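Thursday, December 2, 2021

Long day, and my feet hurt, so this will be typed from the couch with a blanket on. Audrey-Anne called at lunch to tell me about the robot vacuum her sister bought, and we ended up arguing (nicely!) for the whole break over whether a machine will ever do our chores for us. She says five years. I say she has never watched one try to get over the fringe on a rug. Her sister's has been stuck under the radiator twice this week and it cried for help both times, in a lady's voice, very polite.

My own position, for the record, is that I would hand over the dishwasher tomorrow and never look back. I'd pay $50 a month for that, maybe $60 in the summer when the kids are home. Laundry too, except for sweaters. But every video I've seen of a robot folding a towel is sped up by 8 times or something, and the towel still looks like I kicked it into the closet.

Stopped at Trulberg on the way back for wood glue and the good sandpaper. They have a new self-checkout and it wouldn't take the glue – the light went red, the kid came over, typed in his code, and walked off without saying a word. So that's one shop-floor job done by a machine and a teenager together. I also looked at the Charpentier clamps again and put them back again. Since May I have been putting those clamps back.

Dinner was soup. I put off calling Mom and will do it tomorrow, I promise. The heat in the back room is making that ticking noise and I'm going to pretend I don't hear it until the weekend.

Anyway, after dinner I went back to what Audrey-Anne said, and I think furniture is where I'd bet against her the hardest. I put together the Tesden bookcase for the hallway last May and it took me nearly 5 hours, one of them spent hunting for a peg that was in my sock. So much of it is feel. You push two boards together and you know in your wrists whether they're lined up before your eyes do.
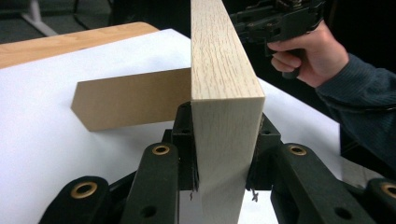 Putting two pieces of wood together is the chore I'd test any machine on, way before floors or towels. The tall oak-grain board has to stay straight up while the flat brown panel comes in against the side of it, and it's black plastic fingers doing the holding down low, with a person's hand working a second gripper up near the top. I like the white paper spread over the table, too, I should do that, mine has a scratch in it from the Tesden job that I keep covering with the fruit bowl. So okay, fingers can hold a board. Can they tell when it's a hair off, or when a screw is about to strip? I'm going to send this one to Audrey-Anne in the morning and she'll say it proves her point, and I'll say it proves mine – there's still somebody in a navy sweater doing the work! Bed now. Glue is still in the car.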